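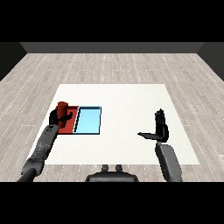 Lolldale Trip Notes

Hi! I put this dataset together because I love guided family tours and got tired of comparing brochures at my kitchen table. It holds 435 day-by-day itineraries from small-group trips, typed up in one plain format so you can sort and search them.

What's inside

trips.csv has one row per itinerary: operator, region, length in days, youngest age allowed, meals included. days.csv breaks each trip into days, with a short note on what the group does and how long they sit on a bus (my kids' first question, always).

351 of the trips come from Rinik Tours and the rest from Ostari Travel, so please don't read too much into averages across the whole file. Ostari counts arrival day as day one and Rinik doesn't — I left both as they were and added a column called day_rule.
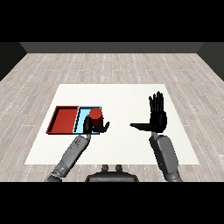
Two trays on the table, the left one red.

Known gaps

Prices are missing for more than 100 trips. The Suksawat river trips list "flexible" for lunch nearly everywhere, and I kept that word as is. No trip runs longer than 12 days, so this won't help with the big grand tours.

Updates

I refresh the files every February, when the new brochures come out. If you spot a typo, open an issue and tell me the trip_id. I'd also love to hear what you use it for — vacation planning totally counts!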